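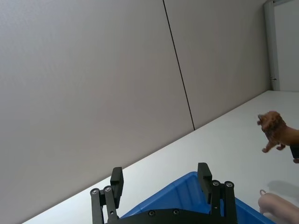 Section 3. Checking grip width on the Ketura gripper

The Kollulus brochure promises a 100 percent pick rate. Treat that as advertising and run your own check. Start with both fingers apart over a bin, as with the blue one, and use small, uneven items such as the toy pig.

1. Open the fingers fully.
2. Run 14 picks at low speed.
3. Write down every drop, including those the software calls "soft releases."

Caution: Keep hands clear. The stop button can lag by roughly 2 seconds.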